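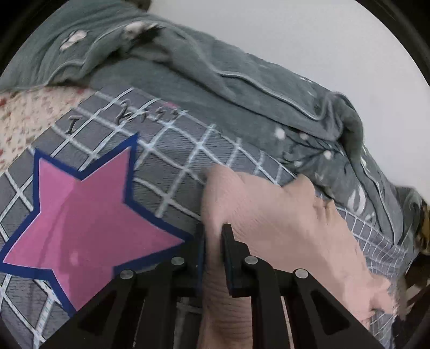

The Bed That Does Not Match

In Olmedo, Noelia Alcaraz never buys bedding in sets. She puts a gray plaid with a pink star together with a small red floral, and over them goes a dark fleecy blanket.

"The blanket is the oldest, and I will not throw it," she says. She learned this from her aunt, who kept the linen of 7 beds in one chest.

Her advice is simple. Choose one quiet color, for her it is gray, and let the other pieces be what they want. In May she folds the blanket away and the plaid stays.

We use cookies to improve your visit. Accept | Settings

Comments (2)

Bonifacio Requena: My wife does the same and I never find the second pillowcase.

zurkidby: Does the fleece not leave fluff on the sheets? Mine does, after 6 washes still.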